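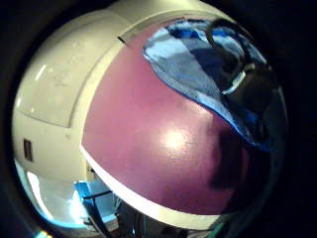

Fig. 1. Highlight and shadow on a smooth, slightly glossy pink tabletop.

Week 2: Why Surfaces Look the Way They Do
Notes to go with Tuesday's lecture, Moushumi Thambiah

Welcome back, everyone, and a special hello to those of you who joined after the first session (you haven't missed much, I promise, mostly me fighting with the projector). Last week we talked about where light comes from. This week we follow it down to the thing it lands on, and we'll spend most of our time on the difference between gloss and color, two ideas that painters, printers and furniture makers have been tangling up for as long as there has been varnish.

Diffuse and specular reflection

When light reaches a painted or coated surface, some of it bounces straight off the top, the way a ball bounces off a floor. We call that specular reflection. The rest goes a little way into the coating, gets knocked about among the pigment particles, loses some of its wavelengths, and comes back out in all directions. We call that diffuse reflection, and it is where the color lives. A red barn is red because of the light that went in and came out again.

The light that bounces off the top never met the pigment, so on a painted or varnished surface it keeps the color of the lamp. Look at the pale spot in Fig. 1 with this in mind: it is cream-white and the surface is pink. Metals are the big exception, and we'll give them their own hour in Week 5. Gold has yellow highlights, and any of you who paint still lifes will know how much trouble that causes!

Rough and smooth

Gloss is mostly a matter of how flat the surface is at a very small scale. A polished coat sends the specular light off in a tight bundle and you get a sharp highlight. Rough it up with sandpaper and the same light is spread over a wider range of angles, so the highlight gets bigger, softer and dimmer. The pigment hasn't changed, but the color looks chalkier, with a thin veil of white light mixed into it wherever you stand. Wet the surface with water and the veil goes away for a while, which is how my grandmother used to choose pebbles at the beach, and why they were always such a disappointment on the windowsill.

The Virum panels

In class we passed around the sample panels from Virum, the ones with the Mikkelsen lacquer on one half and bare paint on the other. If you were in the back row and they reached you too late, come by before the next lecture and have a proper look. Tilt each panel slowly under one lamp. You should find an angle where the lacquered half looks darker and richer than the bare half, and another where it is so bright that you can hardly see the color at all. Please hold them by the edges, as fingerprints are glossy too.

Reading

Aliler, chapter 2, all of it. Wistitz, page 282 to the end of the section on varnish. Wistitz is heavy going in places and you may skip the derivation with a clear conscience, but do read the part about cracked oil paint.

For next time

Choose one object at home with a plain, even color. Look at it by a window in the daytime and again by a single lamp in the evening, and write me a page, no more than 600 words, on what the highlights do. Do they move when you move your head? Do they take on the color of the object? Sketches are very welcome and I don't mind at all if they're bad. Hand it in on paper at the start of class.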